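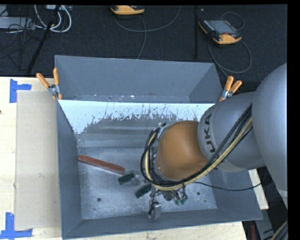
Why does metal get scratched?

Because something harder than the metal rubbed against it. When two things scrape together, the harder one wins, and it digs a tiny groove in the softer one. A scratch is really a very skinny ditch!

I got curious about this when I was nine and I dropped my dad's keys down the side of our car. (Sorry, Dad. He still brings it up.) I wanted to know why the keys looked fine and the car door looked terrible. Part of the answer is that car paint is a lot softer than a key. Poor paint never had a chance.

Scientists have a word for this. They say "hardness," and they mean how well something stands up to being scratched. There's even a famous list for rocks and minerals called the Mohs scale, and it goes from 1 to 10. Talc is a 1. It's so soft you can scratch it with your fingernail. Diamond is a 10, and the only thing you'd normally use to scratch a diamond is another diamond. Your fingernail is around 2 and a half, if you were wondering. I tested mine on a lump of chalk and got white dust all over my sweater.

So where does metal fit in? It depends which metal. Lead is very soft, pure gold is pretty soft too, and copper is a bit harder than gold. Lots of steel is harder than all three. That's one reason gold rings usually have other metals mixed in. A mix of metals is called an alloy, and the extra stuff helps the ring keep its shape.

OK, now think about sand. Sand doesn't look tough, does it? But lots of sand is made of quartz, and quartz is a 7 on the Mohs scale. That's harder than plenty of metals! If you scrub a shiny pan with sandy water, each little grain drags its own groove. One groove is hard to spot. Hundreds of them crossing every which way make the metal go cloudy.

Why cloudy? This is my favorite bit. Smooth metal acts like a mirror, so light hits it and bounces off in a nice orderly way. Scratched metal has lots of little slopes pointing in different directions, so the light goes bouncing off all over the place. The metal is still shiny down there, but your eyes get a jumble.

My neighbor Refilwe Nel fixes up old trumpets, and she let me help her polish one in February. You'd think polishing would fill the scratches in. Nope! She rubbed the brass with a gritty paste, and then with a finer paste, and then one so fine it felt like toothpaste. Polishing like that wears away a teeny bit of metal and swaps big scratches for smaller and smaller ones, until they're too small to see. It took us 29 minutes to do the bell (the wide end) and my arm was noodles.

Want to try it? Find an old penny, a scrap of wood and a plastic spoon. Ask a grown-up before you scratch anything! Try the penny on the spoon, then the spoon on the penny. Which one got a mark? Now try both of them on the wood. Write down the order from softest to hardest, and you've made a hardness scale of your own. Don't use the good silverware, and please stay away from the car.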